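Blog > Opinión > Casa

Inicio Archivo Contacto

Yo defiendo el perchero de pie, el de palo, el de toda la vida. Mi amiga Madhu Sengar dice que estorba -- y un poco estorba, vale -- pero ¿dónde dejas si no la gorra y la bolsa al llegar? ¡En la silla, como todos!

El perchero de madera, junto a la estantería blanca: 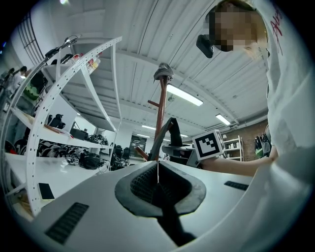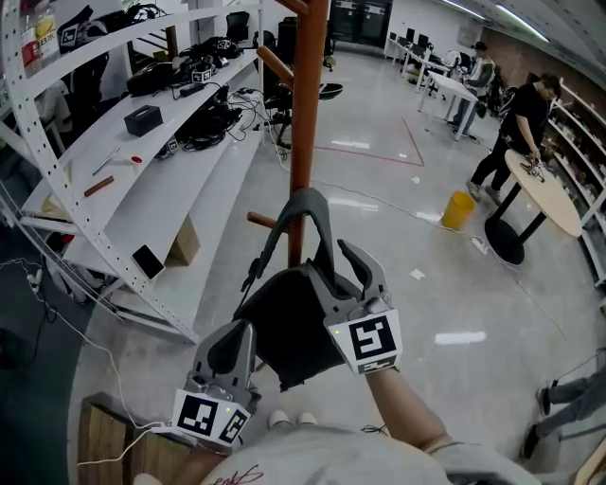 Y no me vengáis con armarios de 300 euros. Yo quiero colgar las cosas al pasar, sin abrir puertas, y encontrarlas por la mañana.

© Pririnside | Contacto | Volver arriba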